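The Case for Publishing Repair Times

By Chrysanthi Liapis
6/20/21

Appliance makers publish energy use, water use, noise level, and drum capacity. They do not publish how long it takes to replace the part most likely to fail. I think they should be required to, in minutes, on the same label as the energy figure.

Repair time sets the price of repair more than parts do. A bearing set is cheap. If the tub that holds it is welded shut, the bearing can't be bought separately in any useful sense, and the owner pays for a complete tub assembly plus the labor to fit it. If the tub is bolted, the same fault is an afternoon's work. Two machines can carry the same energy grade and stand on opposite sides of this line, and a buyer on the shop floor has no means of telling them apart.

I went through 292 job sheets from Eltari, an independent repair shop where I kept the books until last August. Door gaskets, drain pumps, and bearings made up most of the washer work. Gasket jobs ranged from 20 minutes to well over two hours, depending on whether the front panel had to come off to reach the rear clamp. The part itself varied little in price. The customer with the slow machine paid for the design decision, and had no say in it.
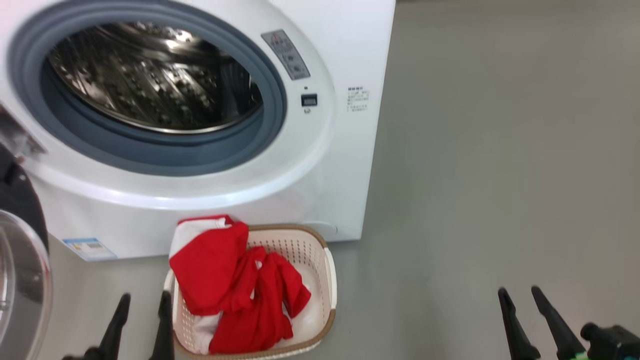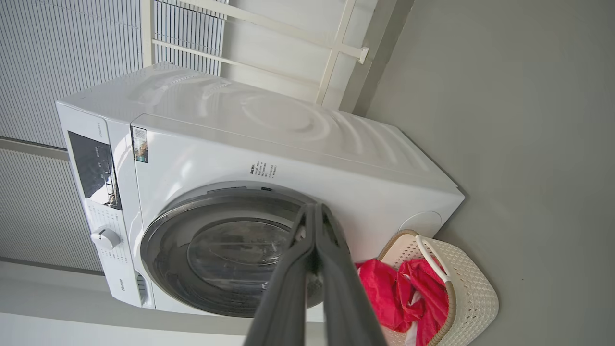
A front-loading washer: the door gasket and drum, and the casing with its control panel.

The usual objection is that repair times depend on the technician. They do, and fuel economy depends on the driver. The answer in both cases is a fixed procedure. Take a trained technician, a listed tool set, and a machine standing clear of the wall. Start the clock with the machine unplugged and stop it when the machine is closed up and ready for a test cycle. Repeat on several units and print the median. The result will not match every kitchen, but it will rank machines correctly, and ranking is what a label is for.

A second objection is that sealed assemblies cost less to build. I accept this. The saving is already visible to the buyer in the purchase price. The later cost is hidden, and a market can't weigh a cost it can't see.

Konstantinidis, in the trade newsletter Trutness, prefers a composite repair score from one to ten. I disagree. A composite score lets a manufacturer offset a welded tub with a well-written manual. Minutes cannot be traded that way. Three parts, three times, one line each would fit on the existing label with room left over.

The test would cost money, and small makers would feel it first. A phase-in by sales volume, exempting any model selling under 1,000 units a year, would deal with most of that.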